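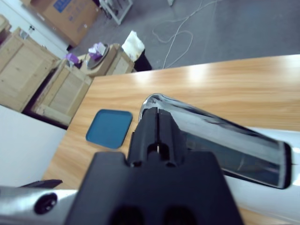
Silver cylinder on a table, gripper to its left.

Manuscript readers wanted, commercial fiction list

Merkine is looking for two freelance readers to report on unsolicited novels in romantic comedy and contemporary women's fiction. The work is remote and paid per report.

Each reader receives 3 full manuscripts a month. A report consists of a one-page synopsis, an assessment of plot, pacing and dialogue, and a recommendation (decline, revise, second read). Reports are due five working days after the file is sent. The backlog stands at 184 submissions, and assignments begin in August.

Requirements:
Fluent written English
Two years of experience in publishing, bookselling, library work or book reviewing
Familiarity with current paperback fiction in the category
No manuscript of your own under consideration with us

Agency experience is useful but not required. Readers do not correspond with authors and do not edit text. All submissions are confidential.

To apply, send a resume and a sample report on any published novel, 600 words maximum, to Veronika Kälin, Submissions. Put "Reader" in the subject line. Shortlisted applicants will complete one paid trial report, assessed by Benedikt Ortner. Questions about contracts and invoicing go to Burgi Steiner.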